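HOW DO YOU TEACH A ROBOT TO FOLD A T-SHIRT?

A page for younger readers from the Wallness Robot Club

Hello! Quick one before club starts. Lots of you came to our stall at the summer fair and asked the same thing. How does it know what a T-shirt is? Good question. Long answer. Going to try and squash it onto one page.

First, who we are. Wallness Robot Club, we meet after school in the old music room, years 7 to 9, bring a snack. Every year we pick a project and give it a silly name. This year's is called Dorkis. Dorkis has 2 arms and one job, which is folding laundry. That's it. Can't talk, can't walk, doesn't do homework (we asked).

Why folding?

Because it sounds easy and it's horrible.

Think about a brick. Pick up a brick, turn it round, put it down. Still a brick. Same shape, same corners. Robots love bricks. Factories have had robots moving hard things about for years and years.

Now think about a T-shirt. Pick it up by the sleeve and it's a long floppy thing. Drop it and it's a heap. Drop it again, different heap. There are so many heaps you could never write them all down in a list and tell the robot what to do for each one. We did try for a bit. Gave up at lunch.

People who build robots call things like cloth, rope and dough "deformable". Means it changes shape when you touch it. Good word, use it at dinner.

So how do you teach it?

You show it. Same way somebody showed you how to tie your laces. They didn't read you a list of rules, they held the laces and did it slowly and you had a go.

With Dorkis, a person steers the arms and folds the shirt. While they do that, the computer saves everything. Where each arm is, how bent each joint is, whether the fingers are open or shut, and what the camera sees. One go from start to finish is called a demonstration. We say "demo" for short as we are busy people.

Then you do it again. And again. Shirt a bit to the left. Shirt a bit wonky. Different shirt. So far the club has saved 462 demos and there were arguments over whose turn it was for most of them.
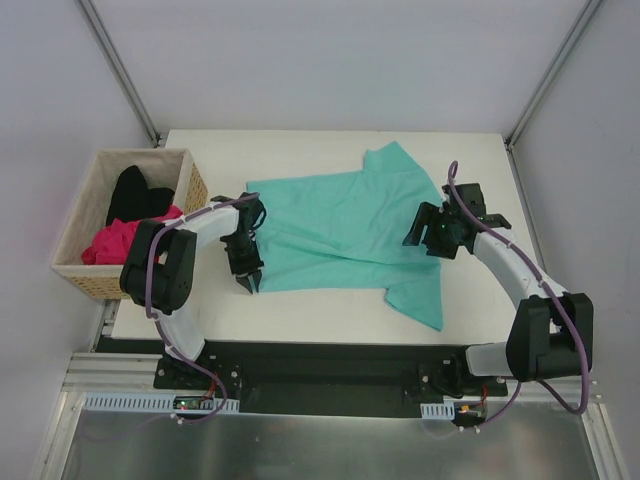 Grippers are the robot's hands, and they're the bit we get asked about most after "does it bite". They haven't got five fingers like you, they open and close and that's nearly all they do. So it really matters WHERE they grab. Grab the middle of a shirt and you get a tent. Grab a corner or an edge and you've got a chance. Look at the left gripper, it has a tiny bit of the teal shirt between its fingertips, right at the bottom corner. The right one has its fingers spread over the other end, between the two sleeves. Now find the long fold going slantways across the shirt. You would see that and give it a pull without even thinking. A robot has to learn that a line like that is a crease and not the edge of the shirt. Tricky! From above they look nearly the same.

What does the computer do with all those demos?

It practises guessing. This is the bit called training.

The computer gets shown one moment from a demo and has to guess what the person did next with the arms. At first the guesses are rubbish. Move left? No. Open the fingers? No. Each time it's wrong it changes its own settings a teeny bit so the next guess is less wrong. Then another moment. Then another. It does this an enormous number of times, usually overnight while we're asleep.

In the morning you put a shirt down, let go of the controls and see what happens. Everyone goes very quiet for this part.

What goes wrong?

Loads. Here's some from our log book.

It folded the air. Really neat fold, missed the shirt.

It picked up two layers when it wanted one. Cloth sticks to cloth, thin cloth is the worst.

It stopped halfway and just stayed there. We think it had never seen a shirt that crumpled so it had no idea what came next.

It did a lovely fold, then unfolded it again.

When somthing goes wrong we don't tell it off. We write it down and then make more demos of that exact muddle, so it has seen one before. Best way to help a robot that's stuck is show it how to get un-stuck.

Try it yourself! (no robot needed)

You want a T-shirt, a table, and a friend or a brother or sister who will listen.

1. Put the T-shirt on the table in a messy pile.

2. Make each hand into a gripper. Thumb and first finger only. Tuck the rest away, no cheating.

3. Close your eyes. Your friend is now the camera. They tell you where to move, where to pinch and when to let go.

4. Try to fold it. Time yourselves. The club record is 35 seconds and it was not a nice fold.

5. Swap.

You'll notice how many words it takes just to say "that corner". You'll also notice your fingers can feel if they've got one layer or two. Lots of grippers can't feel much at all, they mostly have to go on what the camera sees.

Words to know

Gripper: the hand on the end of a robot arm.

Joint: a place where the arm bends, like your elbow.

Demo: one go at the job, done by a person and saved.

Training: the computer practising its guesses.

Deformable: changes shape when you touch it. You've already used this at dinner.

Questions from the fair

Does it know it's folding a shirt? No. It doesn't know what clothes are for. It has got good at what to do next, that's all.

Can it do socks? Not yet. Pairs are hard, finding the other one is harder.

Can I have a go? Yes if you're in year 7 or up. Younger ones can come to the open afternoon in May and stand at the front to watch. Long hair tied back please and no dangly sleeves near the arms.

Is it going in a competition? Yes, the Osei Cup, home tasks round. We need to do towels by then as well so better get on. Club's starting, got to run, bring old towels if you have any!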